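Notebook, sim pick-and-place set, October
Entry by Ayman. Fabrice, please read the part on resets before you start the next block.

Started 9:40. Goal for the day was 400 kept episodes on the shelf task, toward the 2,000 we said we would have before anyone trains on it. Task text is the same as last week: take the can from the table, put it upright in the center compartment, let go, back off.

First block went slowly. The Stornunel build I pulled in the morning had the old friction values for the finger pads, so the can kept sliding down during the lift. Threw away all 30 episodes from that block. I could have kept the ones that ended well, but the grip looks wrong in all of them and I don't want the policy learning to squeeze that hard. Values are now set in the task file, so a fresh pull should not undo them.

Second block, new friction, 40 episodes, much better. Failures were of two kinds. Either the can tips when I release it on the ledge, or the hand comes in too low and bumps the front of the shelf on the way. I kept the bumps where I backed up and tried again, tagged "recover". Tipped cans are tagged "fail" and go in the separate folder. Please don't mix them, the Masson loader reads everything it finds and doesn't look at tags.

Resets. The randomizer moves the can but it was leaving the arm where the last episode ended. That means the first second of each episode gave away where the previous one finished. Fixed with a call to home before the can is placed. Fabrice, if you see the arm start anywhere but home, stop and restart the server — don't record through it. 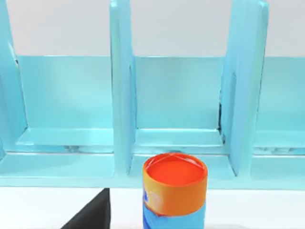
Camera placement is still not settled. Fabrice wants the view pulled back, I wanted it close so the compartment edges stay sharp after we scale down. Looking at the view again, I think he is right about part of it. The shelf takes up most of the picture and only the upper part of the can gets in, so the label is mostly lost and the policy can't see the base at all. The orange-red top does stand out well against the turquoise, so I would leave the colors alone. Will try tilting down first and pulling back second, and save a few episodes of each under Prundel/cam_test.

Also to do:
Check the timestamps on the Zollora controller log against the sim clock. They drift over a long block.
Write the tag names on the first page of this notebook.
Ask Fabrice if he still needs the episodes with the old shelf.

Stopped at 5:15, short of 400. Will pick up from the second block's settings once the camera is fixed.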